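Ferel: a pick-and-sort arm built in our shared workshop

31 August 2025

Welcome to the gallery for Ferel, the arm we've been building at the Kasar Street workshop! It started last December as a box of leftover motors and a drawing on the back of a parts list, and it has grown into a real two-finger picker that lives on its own bench. The job we gave it is easy to say and surprisingly hard to do: pick up a packaged item, show the barcode to a reader, and put the item in the right bin. We wanted something that would sort the workshop's spare parts and supplies, because the shelves were getting out of hand and all of us were tired of digging for screws.

There are plenty of notes here for people who want to try something similar. Everything was done on evenings and rainy afternoons, with hand tools, two printers and one very patient drill press.

The arm

Ferel has six joints. The base and shoulder are the heavy ones, and they went through the most rebuilds. The first shoulder bracket flexed so much that the arm nodded every time it stopped moving! The current one is thicker, has a rib down the back, and took a whole night to print. The elbow came from the Tefera plans, which one of our members drew up years ago for a camera crane and which have been passed around the shop ever since. Great plans, still worth the trouble.

Wiring took longer than the metalwork. We ran everything down the inside of the arm at first and then pulled it all out again, since one twist too many at the wrist would pinch the camera cable. The cable now goes outside in a loose loop, held with hook-and-loop straps. It looks a bit shaggy - and it has given us no trouble at all.

The fingers

My favorite part of the whole build! The fingers are broad and angled, so there's a lot of surface to press against flat packages. We went through a pile of shapes to get there. Thin fingers were fine for tubes and bottles, but boxes would pivot between them like a door on a hinge. Wider fingers fixed most of that. The grip force is set in software, and we keep it low by default and bump it up for heavier items.

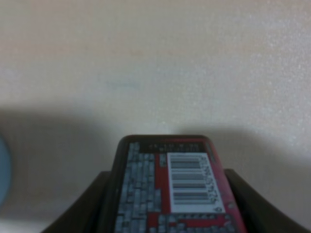
Held between both fingers, barcode side toward the wrist camera. Love the blocky pattern on this one!

Printed packages with busy artwork turned out to be excellent practice items. A plain white carton with one label is easy for the reader, so we moved on to anything with grids, stripes and strong colors near the code. Red and dark gray prints went into the practice bin early and stayed there. Sideways barcodes get their own set of runs, too, and the software tries a second orientation before it gives up and asks for help with a beep.

The software

The control program is called Florner, and it runs on an old desktop under the bench. It does three things in a loop: look, grip, read. We log every attempt, good or bad, and the log has 1,928 entries so far. Of those, 257 are from a single weekend when we had the arm going nearly nonstop and kept ordering more pizza.

Focus is the next big thing to improve. The wrist camera sits close to the item, and small print tends to go soft at that distance. We've got a different lens on order, and a small ring light is half soldered. Shadows are on the list as well - a second lamp on the other side of the bench should even things out.

What it cost

Roughly 40 hours went into the fingers and wrist alone, counting redesigns. The motors were salvaged, the frame is offcuts, and the biggest purchase was the motor driver board. If you're starting from nothing, spend your money there first and print everything else until you know what you want.

Coming up

We're adding a turntable so an item can be set down, rotated and picked up again with the code facing the right way. The bearing is in and it spins beautifully! Bin labels come after that, then a proper emergency stop on the front of the bench to replace the one at the back.

Finger files and the wiring diagram are in the binder by the workshop door, and members are welcome to copy them. Come by and try the grip test if you see the bench light on.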